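Finger alignment on the Clonard bench gripper

Print this post | E-mail this post

The handheld gripper came back from Willems on Monday with a new linkage, so the fingers had to be aligned again from zero.

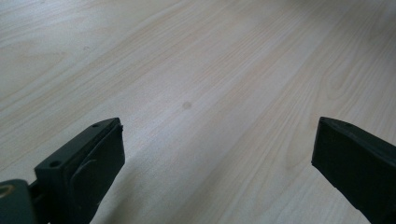

I start with the jaws wide open and the tool held over a bare tabletop. Wood grain is a decent background for this. Dark fingers show up well against it, and any fixed mark on the surface will do as a reference point when checking that both tips travel the same distance toward the middle.

The Dralton fingers are held by small screws through the top face. Back them off half a turn, close the jaws on a 17 mm gauge block, push both fingers down onto their seats and tighten. I go to 50 cNm and stop there. The Rakton manual allows up to 87, but that figure is for the metal fingers and it will crush a printed part.

Next, open and close 34 times by hand and measure again. The left finger had drifted slightly – the pivot washer was in upside down, my own mistake from last time. Flipped it, repeated the cycle, no drift.

Camera calibration comes last. If the fingers move after calibration, the offsets in the config file are wrong and the whole job has to be redone. I keep the old offsets commented out under the new ones so they can be compared.

Still open: the right finger screw is getting hard to turn and the head is starting to round off. New screws are on order.

Last updated: November

Contact | Copyright Clonard Bench Notes | Back to top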